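November, kurz vor Mitternacht

Eigentlich wollte ich heute nur schnell den Zeitstempel-Fehler beheben, haha. Der hat mich dann sechs Stunden gekostet! Die beiden Greifer liefen in der Aufzeichnung auseinander, erst kaum merklich, nach ein paar Minuten dann so, dass die rechte Hand in der Wiedergabe schon zudrückte, während die linke noch unterwegs war. Ich hatte natürlich zuerst Omis im Verdacht (unser Loggingtool, an dem ich selbst seit dem Sommer herumschraube, also wäre ich schuld gewesen). Pin-yu Fang hat dann den Puffer im Treiber gefunden: 100 Einträge tief, und wenn er voll ist, wirft er die alten einfach weg. Ohne Warnung, ohne Logzeile, nichts. Ich hätte schreien können.

Jetzt hängt an jedem Paket der Stempel vom Gerät selbst, und der Abgleich passiert erst beim Einlesen. Episode 2316 haben wir danach dreimal durchlaufen lassen, die Kurven liegen sauber übereinander. Hübsch! Pin-yu will trotzdem noch den Planer umbauen, damit er mit 100 Hertz rechnet und die Öffnungsweite beider Finger gemeinsam vorhersagt. Ich finde das übertrieben, aber gut, wir haben ewig diskutiert und am Ende Nudeln bestellt.

Bei krümeligem Zeug tut sich die Wahrnehmung weiterhin schwer. Die Segmentierung macht aus einem Haufen gern fünf kleine, und jeder Krümel neben der Schale bekommt eine eigene Maske. Da muss ich morgen an die Schwellwerte.
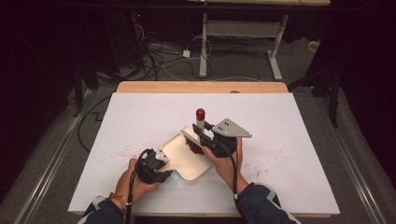 Beide Greifer an der Schale, rechts der dunkelrote Haufen, rote Krümel auch auf dem Brett.

Morgen außerdem: den Branch endlich zusammenführen, Shih wegen der Kalibrierung anschreiben und bitte, bitte vor zehn ins Bett.

Letzte Einträge
Durnthorpe, zweiter Versuch
Warum ich keine Quaternionen mehr von Hand umrechne
Plevuvau stürzt ab, ich auch
Neue Tastatur, alte Tippfehler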